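Ticket 1112
Product: Betov dual-arm, Filtden controller
Subject: Right gripper lets go of the cloth halfway through shelf wiping
Opened by: Cherry Mae Pangilinan, Irkunano test floor
Status: Waiting on Galang support

Hi again! So this is the same arm as my December ticket, but I'm pretty sure it's a different problem (that one was the cable, and the new cable's been great).

We have the robot doing the cloth routine at the drink shelf, the one with the bottles in rows by color. It picks up the gray cloth with the right gripper, lifts it, brings it over to the shelf and starts wiping. Left side of the shelf is fine. Then somewhere on the way back the right fingers open a little, no warning, and the cloth slides out. The arm keeps going as if it's still holding something, and that's the part I don't like, because yesterday it went on with bare metal fingers and knocked two bottles onto the floor. Plastic, so no harm done, but I hit the stop anyway and we've been running at half speed ever since.

Log says:

10:42 grip closed, right
10:42 hold OK
10:44 hold LOW, right
10:44 hold OK
10:45 path complete

Look at 10:44! It sees the hold go low, then says OK again with nothing in the fingers. I ran it 12 times this morning and it dropped the cloth on 7 of them.

Things I've tried so far:
Restarted the controller. No change.
Wiped the finger pads and checked the bolts, all snug.
Swapped to a thicker cloth. Didn't drop once, but it's too stiff to get in between the bottles so we can't really use it.
Turned up the grip force one step. Helped a bit, I think? Could be luck.

Reply from Galang support, 1:15 pm
Thanks Cherry Mae. Please don't go any higher on force for now. Can you turn on "stop on low hold" under the right arm settings and run it again? We'd also like the wrist camera view from a run, taken while the cloth is up by the shelf.

Cherry Mae, 2:50 pm
OK, turned that on and it does stop now, so at least the bottles are safe (yay). It stopped on the second run. I still need it to hold on to the thin cloth though, so please keep this open! I'm leaving it at half speed overnight with the arms parked. Wrist view from the right arm is attached, and I'll send the full log once it finishes exporting.
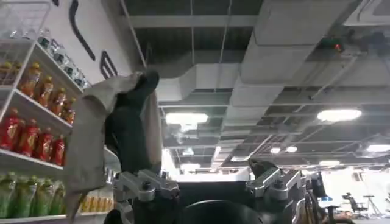
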